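The Bottom Sheet Problem

Making the bed, the part before it looks made 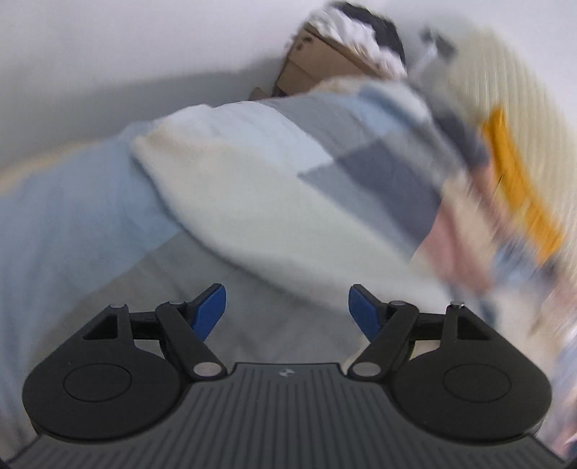
Shaohua Zou thinks the whole business is overrated, that a bed gets slept in again by eleven so why iron it with your forearms at seven, and that anybody who folds a corner has too much morning on their hands. Fair. I was on that side for years.

Then I moved to the third floor on Salazar Street, one room, bed in the middle of everything. You eat looking at it. You take calls looking at it. Rumpled bed, rumpled day. So I started asking people how they do theirs, and I got more answers than I had pages for.

First thing, the sheet. Everybody wants to talk about duvets, pillows, the throw at the foot. Wrong end. If the bottom sheet is off by a hand's width the rest slides with it, and by Wednesday you're sleeping on bare mattress at one corner.

Lihua Su did linens at a guesthouse in Skerik for 5 years and still can't walk past an unmade bed. Her way: strip it all the way. Not half. Blanket on a chair, pillows on the floor if the floor's clean. Lay the flat sheet down the middle first and leave the sides alone. Smooth from the center out, palms flat, no tugging. Tug and you get a crease that runs corner to corner and will not leave.

"People pull," she told me. "They pull and pull. The sheet has nowhere to go."

Then the foot end, tucked deep. Then the head. Sides last. She does the corners like an envelope and does them fast, I asked her to slow down twice and still missed it. Third time I got it. Lift the side edge up onto the mattress so it makes a triangle, tuck what hangs, drop the triangle, tuck that. Takes longer to write than to do.

Fitted sheets. Opinions run hot. Arnel Maglaya won't own one - the elastic goes, he says, and then you have a shower cap for a mattress. I own two. One of them is Welness, bought on sale, and the elastic is fine so far. Trick with fitted is opposite corners: top left, then bottom right, then the other two. If the last one fights you the sheet is on sideways. It's always on sideways.

Color came up more than I expected. White shows everything. Navy shows lint and the cat. Pale gray got the most votes by far, hides the coffee shadow, still looks clean when it's clean. Goes with any blanket you were given and didn't choose.

Thread count, quickly. A shop on the avenue had a 1004 on the shelf next to a 600, and I stood there rubbing both like a fool. Liked the 600. Crisper, lighter, easier to get dry on a rack in a small apartment. The 1004 felt heavy, and I kept thinking about hauling it to the laundromat.

Washing: warm, not hot, and take them out teh minute the dryer stops. Shengli Feng hangs hers over a door, folded once lengthwise, and says that's all the ironing a sheet needs. I tried it. Most of the creases dropped out, the fold line stayed. You can live with a fold line.

How often? Once a week was the usual answer. Two people said every other and asked me not to print there names.

My own routine now, such as it is. Window open. Everything off. Coffee while it airs. Sheet flat, corners, blanket squared to the foot, pillows last. Some mornings I skip the corners. Lihua would know.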